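Week 6 handout: Faults in two-arm cells
Course: Maintenance and Safe Operation of Small Robot Cells
Instructor: Mohammed-Awal Owusu

Read this before Friday's lab. Bring the fault log sheet from week 5.

1. Background to the case

The cell in this case is the Wiltora bench cell, which most of you used in April. Two arms are mounted on the front rail and share one work area. Each arm has its own controller, and the Numwood scheduler hands out motion commands to both. Either arm can reach the middle of the floor, so that is where most of our trouble has come from.

The fault was a shared-grip overload. Both grippers had hold of the same item and the two arms were told to move to targets that were farther apart than the item would allow. The left arm reached its force limit and stopped. The right arm did not get the stop message in time and kept pulling until its own limit tripped.

No one was hurt. One gripper finger was bent and had to be replaced, and the item had to be thrown away.

2. What the log showed

The log recorded code 4000 on the left controller. In the Gudinon software this means "force limit, motion held." The right controller logged the same code 100 milliseconds later. The gap matters. For that whole time one arm was holding still and the other was still driving.

The operator cleared the first code and pressed resume. The scheduler accepted it, and the fault came back at once. There were 3 attempts before the cell was powered down. Each attempt put the load back on the same finger.

3. Working with both arms over one area

Look at how close the grippers come to each other in normal two-arm work, and how little room there is for a late stop. 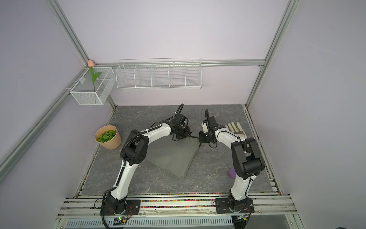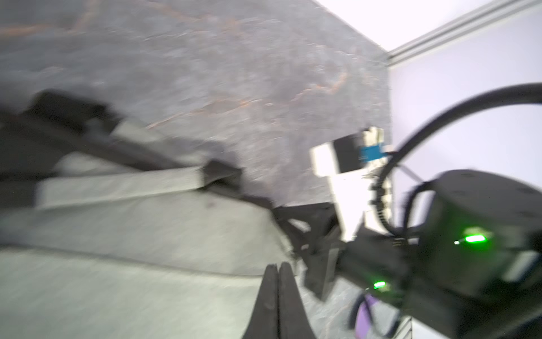
Figures 1 and 2. Two-arm work in the cell: the grippers over the cushion, joined by a short gray wire (Figure 1), and a close view past one gripper's fingers toward another arm (Figure 2).

A short item is worse than a long one. With a long cable there is slack to use up before either arm feels a load. With a short one, a small error in either target turns into force right away.

Note also that a green LED tells you the unit has power. It does not tell you that the arm is free to move, that the item is released, or that the other controller agrees. In the case above, the operator said the lights were green and took that as permission to resume.

4. Cause

Two things were wrong.

The stop message went through the scheduler and then on to the second arm. It should have gone straight from one controller to the other over the hardwired stop line. The line had been unplugged during a cable change and was not on the restart checklist.

The force limit was set for single-arm work. Adjei (course reader, section 2) gives the method for setting a lower limit when both arms hold one item - we will work through it in the lab.

5. Procedure after a shared-grip fault

Press the emergency stop. Do not press resume.
Write down the code and time from both controllers before clearing anything.
Keep hands out of the work area until both arms are confirmed stopped. An arm under load can spring back when the other one lets go.
Support the item if it can be reached safely, then open one gripper only, at low speed.
Check the fingers on both grippers for bends or play.
Test the stop line with no item in the grippers.
Restart in single-arm mode first.

6. For the lab

Work in pairs. One person runs the cell and the other keeps a hand at the emergency stop the whole time, then you switch. Fill in the log sheet as you go and hand it in before you leave. Safety glasses are required - no glasses, no lab.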